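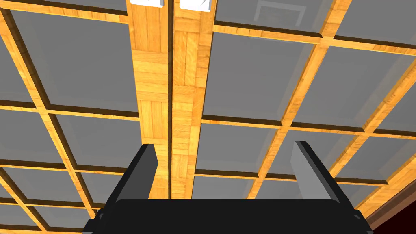
Can you put a second coat of hardwax oil on a floor the same day as the first?
Leave it overnight. If it still feels tacky to a bare foot in the morning, leave it another night.

That's the short version for Rasa and whoever else was asking off list. Longer version under the quote. Typing this between two other jobs so excuse the mess.

Jin-sol So wrote on Oct 1, 2025:

> Hi all. We have the upstairs of the Girgate house sanded back now, front room
> and landing, and I want to oil it before the furniture comes back. Never
> done this. The guy at Yeo told me two coats in a day is fine if the windows
> are open. My neighbor says no way. Also do I go with the grain or across it?
> The landing is parquet so there isn't really a "with".
>
> Also is the Detska oil any good or should I pay for the Rirkis? The Rirkis
> is nearly double and I've got the hall to do after.
>
> Jin-sol

OK in order.

Two coats in a day – maybe in a hot dry July with a fan going. Not in October in an upstairs room with the heating off. I tried it in my own back bedroom and had a floor I could write my name in for 9 days. Ended up rubbing the whole thing down with white spirit and a pad and starting over. Never again.

Grain. On plain boards go with it, full length of the board, don't stop halfway. On parquet don't worry about it. Work in patches you can reach from your knees, put it on thin, buff it off in little circles and then move back. What matters is that there's no wet edge left sitting while you go answer the door. Edges next to the baseboard first, with a brush, small one.

Thin thin thin. I can't say this enough. Everybody puts on too much the first time, me included. If it looks shiny after twenty minutes you have too much on there and you want to wipe it off NOW, not tomorrow.

Detska or Rirkis – I've used both. The Rirkis goes on nicer and smells less. After a winter of boots I could not tell you which room had which. For the hall I'd save the money. One thing, the Detska clear is not very clear, it yellows pale wood a bit. On oak it looks good. On maple or ash do a test patch in the closet and look at it in daylight before you commit.

Don't mix the two brands on one floor. Rasa Krūmiņa did that in May and got a line across her dining room, she can tell you about it, she wrote a pretty long post at the time. Should be in the archive, subject line was something like "stripe".

Sanding. You didn't ask but what grit did you finish at? If you went finer than 120 the oil has a hard time getting in and just sits on top. I'd go back over it with 120 by hand, no machine. Vacuum twice, then a barely damp cloth, then leave it alone till it's dry. No tack cloths, the ones I had left somthing sticky behind.

Rags – lay them out flat outside or put them in a bucket of water with a lid. Do not ball them up in the trash. They can catch fire on their own, hours later.

Furniture: felt pads, and give it 7 days before anything heavy goes on. Rugs longer, a couple of weeks at least. You can walk on it in socks the day after the last coat.

Oh and the landing, do it last obviously and start from the far end so you can get back down the stairs. Ask me how I know.

I have half a can of the Detska left if you want it for the closet test, come by any evenning after six.

Got to run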